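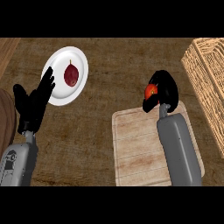

The harbor flag of Traltska is older than the town hall, and it has been made in the same workshop in Tovard for three generations. It has a white field and one dark red oval in the middle, standing upright. Many people who buy it think it should be bright red, and they complain when the parcel arrives. The right color is much deeper, near to the skin of the fruit on the white plate at the top of this page, and on a gray day it can look almost brown from the ground. I visited the workshop to ask the woman who runs it about this flag, about its other names, and about the customers who want to change it.

She received me at the cutting table and continued to work during the first part of our talk. I asked her first what the flag should be called, as I had found three names for it in three books.

"The harbor flag," she said. "That is what my grandfather wrote on the boxes. On the islands they say the pilot flag, and this is also correct, because the pilots had it first. But in the souvenir shops they call it the old flag of Traltska, and there I have to disagree. Traltska never had this as its town flag. The town flag was blue and yellow, with a tower. You can go and see it in the museum in Eynon."

The confusion, in her opinion, began with postcards. A printer in Eynon made a set of cards with flags of the coast, and the harbor flag was printed with the word Traltska under it and nothing more. The cards sold well. After that, visitors asked for "the Traltska flag" and the shops gave them what they asked for.

"I don't blame the printer," she said. "He had a small space for the words. But a small space can do a lot of harm to a flag."

I wanted to know what the pilots had used it for. She put down the scissors and took a folder from the shelf behind her. It contained copies of letters between the pilot station and the workshop, most of them about money. In one letter the station orders 8 flags and asks for a stronger hem on the side away from the pole. In another it complains that the red has run into the white.

"A pilot boat raised it when there was a pilot on board who was free," she explained. "When he had gone over to a ship, they took it down. So it was a very practical thing. It said: you can have a pilot. Later the station closed and the fishermen continued to fly it, and then it said something else. I would say it meant that you were from there. You will find people who tell you it was a flag of protest against the harbor company. I have read all the letters and I have not found this. But I also know that people do not write everything in a letter to the flag maker."

This question of protest is not a small one in Traltska. In February the local paper printed a long article about it, with replies for several weeks. Some readers wrote that their grandparents had flown the flag during the harbor strike, and that it should not be sold on towels. Others remembered it only from boat races. I asked what she thought when she read these replies.

"I thought that they could both be right," she said. "The same flag was in the same town, on different houses. Why should it mean one thing? In Tunesum they use it for the swimming club! They have it on the caps. I have made the large one for their pool building and I was happy to do it."

We came then to the shape. The oval on the flags of today is narrower than on the oldest one that survives, and I had supposed that this was a change of taste. She laughed and said it was a change of cloth. The first flags were sewn from wool strips of a fixed width, and the maker had to join two strips to get the oval. When wider cloth became available, her grandfather drew a new pattern in one piece, and his hand made it a little more slim.

"He kept the old pattern too. I have both of them. If somebody orders the wide oval, I make the wide oval. But they must ask for it, because I will not guess."

The red is a more difficult matter. The wool was dyed in the workshop until her father's time, and the recipe gives no amounts for two of the ingredients. Now the cloth comes already dyed from a mill, and the smallest order is 100 meters. She keeps a piece of old wool in a drawer, away from the light, and compares each delivery with it by the window. Twice she has sent the cloth back.

"They told me that the difference was not visible. I said, please come here at four in the afternoon and look. They didn't come, but they sent new cloth."

A flag of the normal size takes her one morning. In a good year the workshop sells up to 1000 of them, if one counts the small ones for boats, and the harbor flag is by far the biggest part of the work. Printed copies from other places cost much less, and she does not try to compete with them. Most of them have the oval lying on its side, she told me - somebody drew it wrong once and the others copied from him.

Before I left I asked if she would accept an official description, with measurements and a color number. The council in Traltska has spoken about this after the discussion in the newspaper, and has already asked her for a sample.

"I gave them two," she said. "The wide one and the narrow one. They asked me which one is correct, and I said they must decide that without me. For the color number I don't have an opinion yet. I want to see first what they print with it."

She had an order of 37 boat flags to finish for the same evening, so we ended our conversation there. The museum in Eynon has the oldest harbor flag in its storage rooms, not in the exhibition, and it can be seen if one writes to them in advance.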